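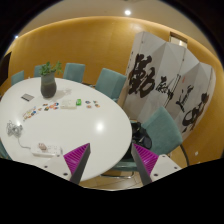
Short thread on hard water and kettles, as I keep getting asked the same thing. Numbers are for my own supply in Brorna. Yours will differ, so look them up first.

1/ Hardness is mostly dissolved calcium and magnesium. My water report gives 221 mg per litre as calcium carbonate. Anything over 200 is usually called very hard in the UK. The report is free if you put your postcode into the supplier's site, though it is often buried under "water quality".

2/ Heating drives off carbon dioxide, bicarbonate turns to carbonate, and calcium carbonate comes out of solution on the hottest surface. In a kettle that means the element or the base plate. Only the temporary hardness does this. The permanent part stays dissolved however long you boil it.

3/ Check whether your report splits the two. Mine doesn't. Look for "alkalinity" instead. If alkalinity is close to total hardness, nearly all of it can end up as scale.

4/ Units are a mess. German degrees, French degrees, Clark degrees, mg/l as calcium, mg/l as calcium carbonate. To get from calcium to calcium carbonate multiply by 2.5. Dishwasher manuals like German degrees: divide mg/l as calcium carbonate by 17.8.

5/ Jug filters. The ordinary cartridge is a weak acid ion exchange resin plus carbon. It swaps calcium for hydrogen, so the water comes out softer and slightly acidic. Capacity falls off steadily. The indicator on most lids is a timer and knows nothing about your water.

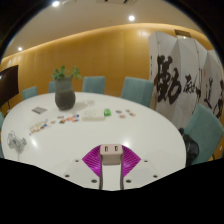 6/ I tested one cartridge with drop test strips every morning. Still well down on day 14. By day 23 it was barely doing anything, and the lid was still showing one bar. Two of us, mostly tea.

7/ Descaling: citric acid, 30 g to a litre of water, warm but not boiling. If you boil it with a lot of scale present you can get calcium citrate, a white crust that is harder to shift than what you started with. Leave 20 minutes, pour away, rinse twice.

8/ Vinegar works. It is slower and the smell hangs about. Never mix either with bleach.

9/ Softened water from an under-sink unit is a different matter. Those swap calcium for sodium. Fine for the kettle element, but keep an unsoftened tap for drinking if anyone in the house is on a low sodium diet or you are making up baby formula.

10/ Magnetic and "electronic" conditioners: I ran a clamp-on one from July until the new year on the pipe feeding the kitchen. Same kettle, same habits. I could see no difference in scale on the base plate. One kettle is not a trial, so take that for what it's worth.

11/ The film on black tea is related. Calcium, bicarbonate and tea polyphenols at the surface. A squeeze of lemon stops it. So does filtered water, while the cartridge lasts.

12/ Correction to 6: the strips read in steps of 50 mg/l, so "barely" means within one step of the tap.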